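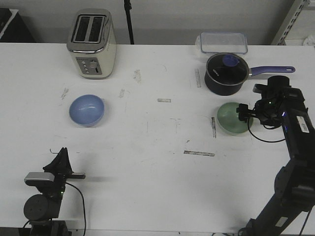

Chapter 4
Small Equipment and Tableware

4.1 Introduction

The previous chapter dealt with the fixed parts of a kitchen: the sink, the cooker, the cupboards and the supply of water and power. This chapter turns to the things that are carried, filled, emptied, washed and put away. They are cheaper than the fixed parts and receive less thought when a kitchen is planned, yet most of the working day is spent handling them.

Four kinds of article are considered. The first is the small electrical appliance, for which the toaster will serve as the main case. The second is the lidded pan. The third is the food container, and the fourth is the bowl. A kitchen that has a sound toaster, one good saucepan, a container that closes properly and a bowl for each person can provide breakfast and a simple hot meal without further purchases.

By the end of the chapter the student should be able to choose each of these articles for a given household, set them out on a worktop in a sensible order, clean them correctly and judge when one of them ought to be replaced.

4.2 The worktop as a place of work

A worktop has two uses which are often in conflict. It is a place to keep things and a place to do things. Where too many articles are kept on it, the space left for preparing food shrinks until the cook is obliged to balance a chopping board on the edge of the sink.

The usual remedy is to divide the surface by depth. The back of the worktop, nearest the wall, is given to articles that stay out all day, such as the toaster and the containers in current use. The front is kept for the task in hand. Bowls are brought forward when food is about to be served and taken away again afterwards. A saucepan taken off the heat is stood on a mat or trivet, with its handle turned so that it does not project over the front edge, where it may be caught by a sleeve or reached by a child.

Pale surfaces are popular in teaching kitchens because spills are easily noticed. They also show wear. Scuffs, pen lines and the remains of old tape are common on any white table that has been used for several purposes, and students sometimes take them for dirt and scrub them with a harsh powder. This should be avoided. Tape residue will generally lift with a little cooking oil and a soft cloth, followed by warm water and washing-up liquid. A scuff which remains after ordinary washing is best left alone, as scouring will roughen the surface and make it harder to keep clean.

4.3 The toaster

The two-slot toaster is the most widely owned pattern and is suitable for households of up to four people. Larger models save time only where several people eat at once.

When choosing a toaster, the student should look first at the width of the slots. A narrow slot will not take a thick slice or a halved teacake, and bread forced into it is likely to stick. The controls should be easy to read and to press, and the lever should move without catching. A metal top withstands heat well but may become hot enough to burn the fingers - the reader should not rest a hand on it while the appliance is in use.

A toaster must never stand beneath a curtain or a low shelf, and plastic articles should be kept well to one side of it. The crumb tray, where there is one, is emptied weekly. Before this is done the appliance is switched off, unplugged and allowed to cool.

4.4 The saucepan and its lid

A lid shortens the time a pan takes to boil and reduces the steam in the room. Glass lids have the further merit that the contents may be watched without being uncovered. They are heavier than thin metal lids and may crack if placed under cold water while still hot.

The knob and the handle deserve as much attention as the pan itself. A round knob should be large enough to grip through a folded cloth. A long handle keeps the hand away from the heat but requires more room on the worktop and in the cupboard. Both should be tested for looseness at each washing-up and tightened where the design allows.

4.5 Containers and bowls

The body of a food container should be clear where possible, so that its contents are not forgotten. The lid should fit closely on every side. A lid that has warped will let in air and should not be trusted with moist food. Containers are stored with their lids beside them, and any lid without a partner is discarded.

Bowls are chosen for depth and for stability. A shallow bowl suits salads and cooked fruit, while soup and cereal need higher sides. Bowls in different colours, such as light blue and pale green, can be a practical help in shared households, where each person may keep to one colour. Care should be taken to buy from a range that can be added to later.

4.6 A survey of household practice

The tables later in this chapter draw on the Greslow Household Survey, in which 1,273 households in the towns of Dotitz and Arurham completed a kitchen diary for one week in March. Each household listed the small articles kept on the worktop and noted which of them had been used by the end of Wednesday. The results are given in Table 4.1 and are discussed in Section 4.8.

Before reading further, students should make a similar list for their own kitchen. It should be brought to the next class, together with a sketch of the worktop showing where each article stands.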